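Clovano Equipment Reuse Service
Frequently asked questions: donating and preparing desktop computers

The Clovano Equipment Reuse Service accepts desktop computers from households, schools and small organisations. Machines are opened, assessed, stripped of unsuitable parts and either rebuilt or separated for recycling. The answers on this page apply to tower computers only. Enquiries about laptops and monitors should be directed to the front counter.

What equipment does the service accept?

We accept complete and incomplete tower computers of any make, together with loose memory modules, processor coolers, power supplies and expansion cards. A tower does not need to start up in order to be accepted. Please do not discard a case simply because the drive or memory has been taken out, as the motherboard and the case itself may still be of use.

We are unable to accept cathode ray monitors, printers, or any item that has been exposed to flood water or fire.

Is there a limit on the number of machines I can bring?

Up to 5 towers may be left at the front counter without notice. Larger consignments are received at the Mirkurik Road loading door and must be booked. The largest single booking we can receive is 32 towers. Organisations with more than this should arrange a second booking.

When can equipment be dropped off?

The front counter opens at 9 am and closes at 4 pm. The loading door closes at 3 pm. Equipment must not be left outside either entrance after closing time. The service closes for stocktaking in February, and the dates are posted at the counter beforehand.

Do I need to remove my data first?

Yes, wherever you are able to do so. Copy any files you wish to keep before you bring the computer in. Once a tower has been signed over, we cannot retrieve documents, photographs or email from it, even if the request is made on the same day.

Drives received inside a tower are removed during assessment and erased. Drives that cannot be erased are destroyed. If you prefer to keep your drive, take it out before donating or ask at the counter, where a staff member can remove it while you wait.

What happens to a tower once it has been received?

Each tower is given a job number, which stays with it until it leaves the building. The job number on your receipt, for instance 3408, is also written on the label of the parts tray used for that machine. Screws, brackets and small cables go into the tray as they are removed, and they remain there until the tower is either rebuilt or released for recycling.
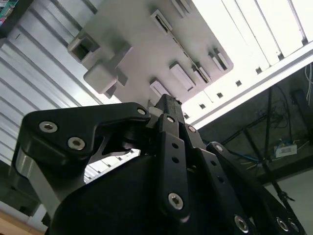

Trays are not to be shared between jobs. Case screws and drive screws are easily confused, and a screw of the wrong length can damage a drive or a board. Where a tower is put aside overnight, its tray is stored on the same shelf.

Can I watch or assist with the assessment of my own computer?

Members of the public are not admitted to the workshop. Donors who would like to learn how to assess a computer may apply for the introductory bench course, which is run by Vandana Grewal, the workshop supervisor. The course is free of charge and places are limited.

What is checked on the motherboard?

The board is inspected before any power is applied. Staff look for swollen or leaking capacitors, bent contacts, scorching, corrosion, and connectors that have been pulled loose. Memory is tested separately on a bench unit and is not refitted until the board has passed.

The maker's name is recorded where it is printed on the board. This matters more than donors might expect. Boards supplied in branded office towers may use power connectors or mounting points particular to that manufacturer, and such a board is usually best kept with its original case.

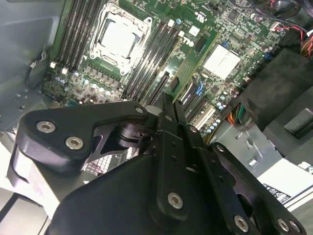

Dell motherboard in its tower case, with the processor in its socket and the cooler not fitted.

Why are the cooler and memory taken out?

The cooler is removed so that the old thermal compound can be cleaned away and the processor identified. Compound that has aged for several years may have hardened, and we replace it in every machine that is to be rebuilt. The cooler is lifted only after its fasteners have been released in the correct order. Force is never used on a cooler that will not come free.

Memory modules are released by opening the latches of the slot and lifting the module by its edges. Tested modules are stored in antistatic bags marked with their capacity and type.

How should I pack a tower for transport?

Stand the tower upright and place folded towels or a blanket on either side. Do not lay it face down. If the side panel is missing, cover the opening with cardboard - household plastic wrap should not be used against a circuit board. Loose parts should travel in a separate box, wrapped individually.

Remove the power cord and place it in the same box. Keyboards and mice are welcome, but should not be packed on top of the tower.

May I clean the inside of the computer beforehand?

This is not required. Should you wish to do so, disconnect the power cord and use a soft dry brush. Please do not use a household vacuum cleaner, damp cloths or spray cleaner inside the case. The power supply must not be opened under any circumstances.

Is there a charge?

There is no charge for towers brought to either entrance. Collection from an address is available for a fee of $30, payable when the collection is booked. The fee covers one visit and is not calculated by the number of items.

Where do the rebuilt computers go?

Rebuilt towers are offered first to the Inier Learning Centre and to the Szilágyi Family Library, both of which maintain a waiting list for households without a computer. Any remaining machines are sold at the front counter. Donors may not reserve a machine for a particular person or organisation.

Will I receive a receipt?

A receipt showing the job number is issued for each tower. It confirms that the item has been received and does not state a value. Please quote the job number in any correspondence.

Can I have my computer back if I change my mind?

A tower may be withdrawn at any time before assessment begins, on presentation of the receipt. After that point the parts may have been separated, and the service cannot undertake to return the machine in its original condition.

My question is not answered on this page. Whom should I contact?

Please ask at the front counter during opening hours, or write to the workshop supervisor at the service's postal address. Written enquiries are answered in the order in which they are received.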